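Fosel Family Kitchen – progress report, February

Enrollment reached 167 households, up 29 since the last report. Of the $1,000 set aside for groceries we have spent $700, mostly on flour, beans and cooking oil. Elisa Pagano now runs the evening class and Arturo Testa has taken over ordering.
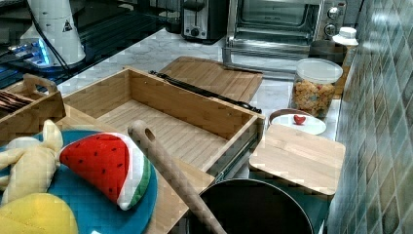
The bus from Brirkov still arrives after class starts, so we moved the start to 6:15 p.m. Attendance from that side of town has picked up. The second oven is not in yet – the electrician wants the panel checked first, and we are waiting on his quote.

Next month we plan to print the recipe cards in two languages. Concetta Cirillo will send receipts separately.

Leonardo Guerra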